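印刷する | メールで送る

双腕ハンドの把持動作が途中で停止する場合の切り分け手順

更新:2018年1月
作成:Despina Vukčević(Cimerent 保守担当)

1. 対象となる症状

卓上の物品を把持して容器へ移す動作で、ハンドが対象物の手前まで進んだまま指を閉じず、数秒後に制御ソフト Totell が「指関節応答なし」を記録して停止する。非常停止は作動しない。再起動すると一度は動くが、数回の試行で再発する。

当社では10月に左腕で最初に発生した。当初は認識側の誤りを疑い、対象物の位置推定を調整したが改善しなかった。原因は手首部を通る通信ケーブルのコネクタの緩みで、腕を内側へ伸ばした姿勢でのみ接触が切れていた。

2. 作業前の安全確保

この症状で停止した腕にはサーボ電源が入ったままになっている。接触が回復すると、保留されていた指令が実行され、指が予告なく閉じることがある。10月の発生時には、Živko Nikolovski が対象物を取り除こうとした際に指先を挟まれた。けがは軽かったが、以後は次の順序を必須としている。

・Totell の指令キューを消去する。
・両腕のサーボ電源を切る。片腕だけの遮断は不可。
・電源表示の消灯を確認し、6秒待つ。
・腕が自重で下がる場合に備え、前腕を支持具で受ける。
・以上が済むまで可動範囲に手を入れない。

3. 切り分け

3.1 ログの確認
停止直前の指関節の応答を確認する。全指が同時に途切れていれば通信系、特定の指だけなら指の駆動部を疑う。後者は本ページの対象外である。

3.2 姿勢依存の確認
サーボ電源を入れ、人が可動範囲の外に出た状態で、対象物なしの開閉を4姿勢で行う。待機、上方、外側、内側の順とする。内側だけで応答が途切れる場合は3.3へ進む。

3.3 コネクタの点検
再び第2項の手順で電源を遮断する。手首のコネクタを外し、端子の曲がりと汚れを見る。異常がなければ奥まで差し込み、固定ねじを締める。ケーブルは手首の外側で緩い輪を作り、内側へ伸ばしても張らない長さを残して固定する。当初の配線はこの余長が足りなかった。

3.4 ケーブルの交換
再接続後も途切れる場合は交換する。Plusine 製の延長ケーブルを中継に使っている場合は、先に中継を外して試す。

4. 復旧後の確認

卓上に試験用の対象物と容器を置き、把持と移載を左右それぞれ3回行う。対象物には、長さや形の異なるものを混ぜる。当社ではパンを使っている。滑り止めと位置の目安を兼ねて方眼入りのマットを敷くと、再現試験の配置をそろえやすい。
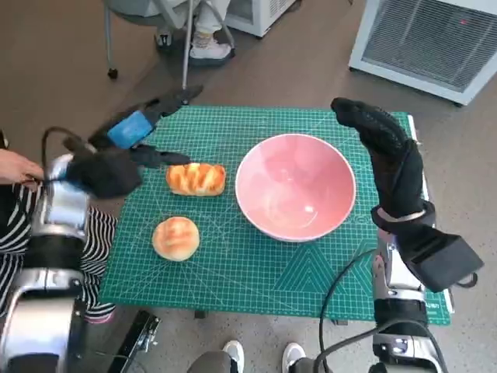 図1 方眼マット上のパン2種とボウル。左ハンドは細長いパンの近くにある。

確認中は停止操作の担当者を1名決め、その担当者はほかの作業を兼ねない。途中で一度でも応答が途切れた場合は、回数を最初から数え直す。合格後、ログを保存し、交換または再接続した箇所を保守票に記入する。保守票の様式は Kalliopi Leka まで。

関連項目
・Totell 指令キューの消去方法
・手首ケーブルの余長の決め方
・サーボ電源遮断時の前腕支持
・指駆動部の異常:点検と交換
・Mykhailiuk 試験室 機器停止記録の書き方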